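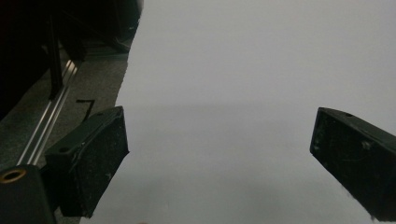

Why Does Paper Look White in One Place and Gray in Another?

Put a big sheet of white paper flat on a table. You know it is white. Now look at it slowly, from one end to the other. One part may look bright and another part may look darker, almost gray. The paper is the same all over. What changes is the light that lands on it.

What makes something look white?

Light from the sun or a lamp is a mix of many colors. When it hits a red apple, the apple soaks up most of the colors and sends red back to your eyes. White paper soaks up very little. It sends nearly all the colors back, and your eyes and brain read that mix as white.

Black things do the opposite. They soak up most of the light, so only a little comes back. That is why a speck of dust is easy to see on something black. Pale dust sends back more light than the black surface around it. The same dust on white paper is very hard to find.

Where does the gray come from?

Gray is what white looks like when there is less light. The part of the paper close to a window gets plenty of light. The part farther away gets less. If you lean over the paper, your head and arms block some of the light too, and the paper under you turns a darker gray.

You do not always notice this. Your brain knows the sheet is white and helps you see it that way. A camera does not have that help, so paper in a photo often comes out grayer than you remember it.

Smooth and speckled

Some surfaces look the same wherever you look. Smooth paper is like that. Other surfaces have a fine, grainy look, with tiny light and dark dots close together. Many floors and tabletops are made this way. Crumbs and small marks are harder to see on a speckled surface than on a plain one.

If you could look at your smooth paper through a microscope, you would get a surprise. Most paper is made of tiny plant fibers, pressed together and dried. Up close they look like a pile of flat noodles. They point every which way, and they scatter the light in all directions. This is why plain paper does not shine like a mirror.

Try it yourself

You will need:
a large sheet of white paper
a lamp or a sunny window
something black, such as a toy block
a pencil

1. Lay the paper flat on a table near the light.
2. Find the brightest part and write a small 1 there.
3. Find the darkest part and write a small 5 there.
4. Write 2, 3 and 4 where you think they belong in between.
5. Set the black thing on the paper. Look for its shadow. Some shadows have sharp edges and some are soft and blurry.
6. Turn the paper halfway around. Your number 1 is now where the 5 used to be. Check which end looks brighter.

Ask a grown-up to move the lamp if it is hot. Try again in the evening, or on a cloudy day - the shadows will be softer when clouds cover the sun.

Words to know

Reflect: to send light back.
Absorb: to soak light up.
Fiber: a very thin thread.
Shadow: a darker place where something blocks the light.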